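# gakodby-bench-plan

Planning notes and parts budget for a two-arm tabletop bench, plus a small image set from the coffee task. We keep this in the repo so the next group that wants a bench can start from our spreadsheet and skip the month of emails we had in February!

## What's in the repo

- `budget.csv` — every line we paid for, with spares on their own rows
- `wishlist.csv` — things for the Koststead bench, not ordered yet
- `images/` — stills from wrist and fixed cameras
- `notes/` — supplier replies, lead times, arguments about cable

## Budgeting the props

Props get their own budget line now, and we love this line. Ours was set at 230 per bench and covers everything the arms handle. Glass costs more than you'd think once you add spares, so buy 2 of anything that can break.
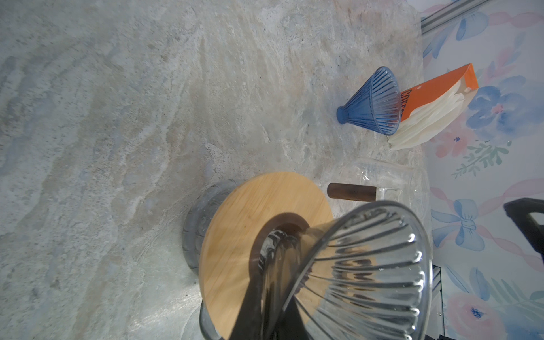

Grippers were the hardest thing to choose, and the part we'd happily talk about all afternoon. Horholm sells fingers singly or in packs of 5, and the pack is the better buy if you plan to try different pads. Clear ribbed drippers like the one held over the bamboo lid are a great test piece for this: see-through, curved, and awkward to get hold of. Paper filters go on the consumables row, so please don't mix them in with the glass (we did, and the totals were wrong for weeks).

## Arms and frame

| Item | Supplier | Row |
|---|---|---|
| Arms, pair | Dufour | A1 |
| Gripper fingers | Horholm | A4 |
| Rail and posts | Koststead stores | B2 |
| Wrist cameras | Dufour | C1 |

Order the arms first. Everything else can be fitted while you wait, and the rail really wants to be up and level before the bases arrive.
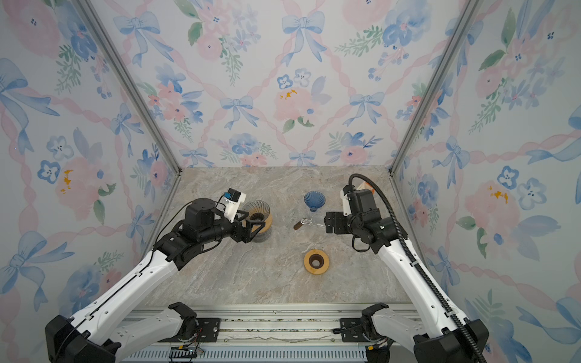
Set aside 1000 for the things that don't fit a row: bolts, brackets, a longer cable, the second longer cable. We spent nearly all of ours and don't regret a penny.

## Known gaps

- Delivery isn't in `budget.csv`. Add your own.
- Row C1 still has the old price — check with Dufour before you copy it.
- No wear figures for finger pads yet. If you have some, open an issue, we'd be delighted.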